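Speaker notes: Lids, utensils and the short counter
Session 3, small kitchens track, Brirkcombe
Speaker: Kristýna Šindelář
Slot: 20 minutes, questions included

Opening (keep to 2 minutes)

Introduce the subject by the problem. In a narrow kitchen the pans are rarely the difficulty. Pans stack. Lids do not stack well, they have knobs, and a lid without its pan tends to stay wherever it was last put down. State the scope: one counter, one stove, no island, no pantry.

Define terms for the audience. "Landing space" is clear counter next to the stove where a hot item can be set down. "Parking" is anywhere an item rests between two uses in the same meal. "Storage" is where it goes after washing. Most of the talk concerns parking.

Landing space

Recommended minimum is 60 cm of clear counter on one side of the stove. Mention that the Villa layout failed this on paper and passed once the appliances were moved to the far end. Rice cookers and electric pots need an outlet and room for steam to rise. They do not need to be beside the burners.

Point to make slowly: a cutting board counts as landing space only if it is empty. People measure the board and forget the onions.

Utensils

Working utensils stand upright, handle up, in a heavy container. A cup is acceptable for short items. Long handles tip a light cup, so put the weight low or use a jar. Keep one container at the stove for cooking and a second at the table for serving. Mixing the two sends people across the room during a meal.

Jars with their own spoons stay where they are used. Salt and chili paste are the usual cases. Label the back of the jar if the contents look alike.

Open shelving

Glass and metal shelves are easy to wipe and show grease early. Group bottles in a basket with a rim so the whole group can be lifted out for cleaning. The Lomel trial used a basket 20 cm deep. Anything deeper hid the back row and duplicates were bought.

Hang strainers by the rim or handle. Do not nest them while wet.

Lids (main section, allow the most time)

Sort by whether the lid is in use tonight. A domed lid on a wok is already parked and needs no other place. Flat or clear lids with no pan under them are the ones to discuss. Grip by the edge when moving a cool one, stand it upright, and store it on edge in a rack. The Grilolen rack has 3 slots, enough for a two-burner stove.
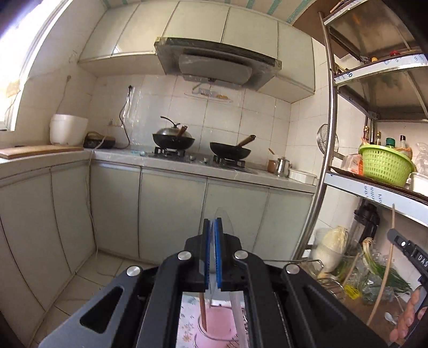
Does a lid rack belong on the counter or inside a cabinet?
Inside a cabinet, on the door or against a side wall, unless the cabinet is more than two steps from the stove. In that case put it on the counter at the end away from the burners.

Continue with condensation. An upright lid drains to one point, so the rack needs a tray or a folded cloth under it. Change the cloth daily. A lid put away damp inside a closed cabinet will smell by the end of the week in June.

Skip the slide on magnetic hooks if past the 15-minute mark.

Closing

Ask the audience to list the lids they own and strike out any that fit no pan. Handout has the measuring sheet on the reverse. Measure the inside rim of the pan, then the outer edge of the lid, and write both down.

Leave the Grilolen sample on the front table for people to try. Collect it before the next speaker sets up.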